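Home News Council Sport What's On Classifieds Contact
Search this site Enter keyword Go

Hultmont library to close for nine days while floor is replaced

Fri 26 February

Hultmont library will shut for nine days in March so the worn flooring in the main reading room can be taken up and replaced.

The old carpet tiles have been lifting near the front counter since last winter, and two sections were taped down in spring after borrowers complained of catching their shoes. The council approved the work at its last meeting. Flosik, the local flooring firm, won the job ahead of three other bidders.

Library manager Barry Staniforth said the closure had been kept as short as possible.

"We looked at doing it one half at a time and staying open, but the glue smell and the noise would have been hard on people," he said. "The shelves have to come out as well, and there is nowhere in the building to put them where you could still get to the books."

Most of the collection will be stored in the hall next door. Large print and talking books will go to the Grera branch, where they can be borrowed as usual. Items already on hold at Hultmont will also be sent to Grera for pick-up. Borrowers who can't get there can ask for their holds to be kept until the library reopens.

No loans will fall due during the closure, and no fines will be charged. The after-hours return chute on Babaei Street will be locked, so people are asked to hang on to their books or drop them at Grera.

Story time will move to the hall's side room at the usual hour. The homework group will take a break and start again the week after. The local history room, which has its own entrance, stays open on weekday mornings — but the photocopier in there is out of order and a part is on its way.

The new floor will be a hard-wearing vinyl in the reading room, with carpet kept in the children's corner. Power points along the eastern wall will be moved at the same time, something students have been asking for. Four study tables will go back in under the windows, and the old magazine racks will be replaced with lower ones so the counter can be seen from the door.

Mr Staniforth said regulars would notice a slightly different layout. Crime and westerns are swapping places, and the newspapers will move closer to the heater.

Questions about holds or renewals can be put to staff at the counter or by phone until the doors close.
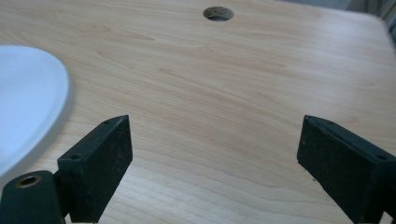
Also in council news

Grera pool hours will be cut back from the start of March, with the last evening session ending at dusk.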